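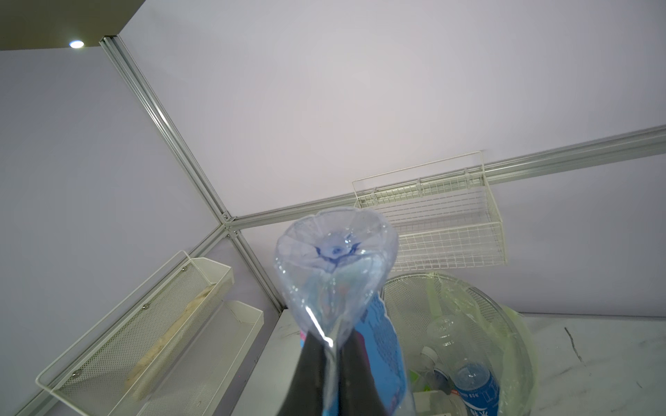 I have used the Willedari hand controllers for some 300 recordings now, all of one task: put the empty bottles from the table into the mesh bin. You hold one controller in each hand, and the two arms copy you.

The good part is how quickly you learn it. After 8 tries I could take a bottle by its neck. The small wrist view helps when the bin hides the table.
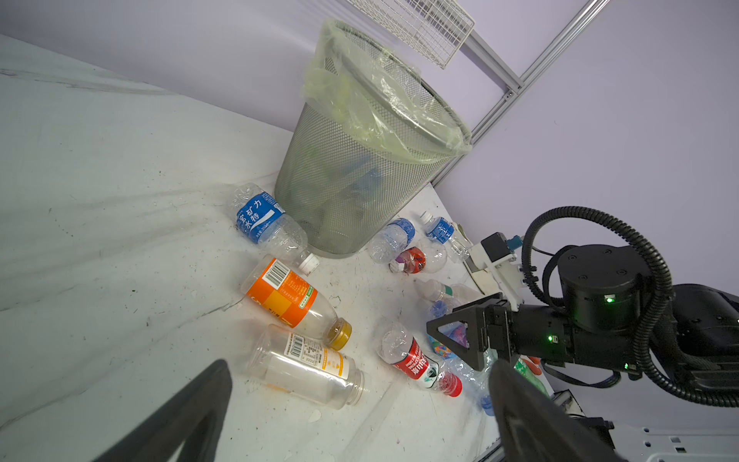 Bottles still to be collected, from the wrist view

Less good is the trigger. It is too light – I often close the fingers before I want to, and a clear bottle is hard to judge on the screen.
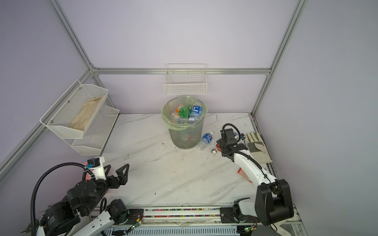 The two arms and the bin; review by Joscha Hagedorn
Teleoperator, Ollevik

The manual is short but clear. I would buy the set again, with a stiffer spring in the trigger.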